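Slide 1 — Title

Loss of grip during power strip handling: findings and changes to practice
Prepared for the Jalali site safety briefing, 28 January 2019

Acknowledge the organisers. State that the session covers one fault, how it was handled, and what has changed. Questions are to be held until the last slide.

Slide 2 — Background

Nerkard carries out handling work on small electrical items under the Skunano project. Operators use hand-held grippers to pick up, plug in and remove chargers and cables. The recordings are then used to prepare the automated cell for the same tasks.

Most of this audience will know the program. Keep this slide short. The point to make is that a fault in a hand-held tool matters twice: first to the person holding it, and later to the automated cell that learns from the work.

Slide 3 — What happened

In July, during a run of charger removals, a gripper closed on a charger and then released it without a command. The charger was partly out of the socket at the time. The operator reached in with a bare hand to steady it.

The strip was live. It should not have been. The operator was not hurt, and no equipment was damaged. The event was reported the same afternoon and work at that table was stopped.

Pause here. Stress that the operator followed the natural reflex of anyone who sees something slip. The review did not treat this as misconduct and the organization has taken no action against any person.

Slide 4 — What the logs showed

The log for run 391 was the starting point. The position signal from the gripper dropped out for a short time and came back with a false reading. The controller took the reading as an instruction to open, and the fingers opened.

Engineers from Pirasport examined the tool. They found a worn connector where the data cable enters the body. The wear matched repeated sideways pull on the cable. The same tool had completed 2000 grip cycles without a recorded fault, and this had given the team more confidence in it than was justified.

If asked: the cycle count measured the motor and fingers. It told us nothing of the condition of the cable.

Slide 5 — Contributing factors

There were two failures, and they should be presented separately.

The first was technical. The controller had no safe response to a lost signal. It should have held its last position and sounded an alert.

The second was procedural. The set-up sheet asked the operator to confirm that the strip was "ready". Some staff took this to mean isolated from the supply. Others took it to mean placed on the table. Both readings were fair, and the wording had been in use since the project began.

Cable routing also played a part. With a gripper in each hand, the trailing cables cross the forearm and catch on the sleeve when the operator turns. Staff had mentioned this informally. It was never entered in the hazard register.

Slide 6 — Immediate response

All grippers of this type were withdrawn and inspected. Tool 2 was found to have early wear at the same connector and was repaired before it went back into service. The remaining tools passed.

Live strips were removed from the work area. Charger and socket tasks are now done only on strips that have been disconnected from the supply and tagged by a second person.

Slide 7 — The task at the table 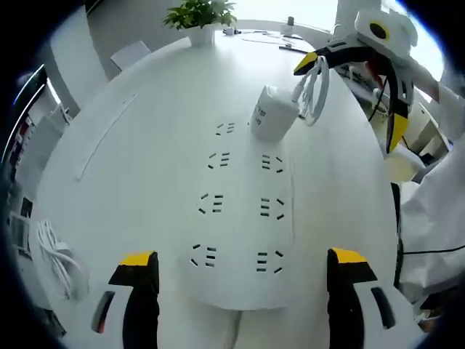 Changes to the controller came next. On loss of signal, the gripper now holds position and gives a tone until the operator resets it. The reset is on the tool itself and cannot be done from the workstation. This was tested at Jalali with the cable pulled out on purpose, at different points in the grip, before the new software was released to other sites.

The tone was too quiet in the first version. It has been made louder.

Slide 8 — Revised practice

Read these aloud.

Check the supply is disconnected and the tag is in place before picking up a tool.
Look at the cable entry on each gripper at the start of the shift.
If an item slips, let it fall. Keep both hands on the tools.
Report any unexpected opening or closing, even if the task was completed.

The third line is the hardest to follow and will be part of refresher training. Supervisors should expect dropped items and should not count them against the operator.

Slide 9 — Open items

A strain relief for the cable entry is still being trialled. The current part holds well but makes the tool awkward for staff with smaller hands — a second design is on order.

The hazard register entry for trailing cables remains open until that work is finished.

Invite questions. Refer detailed enquiries on the controller software to the Skunano project office.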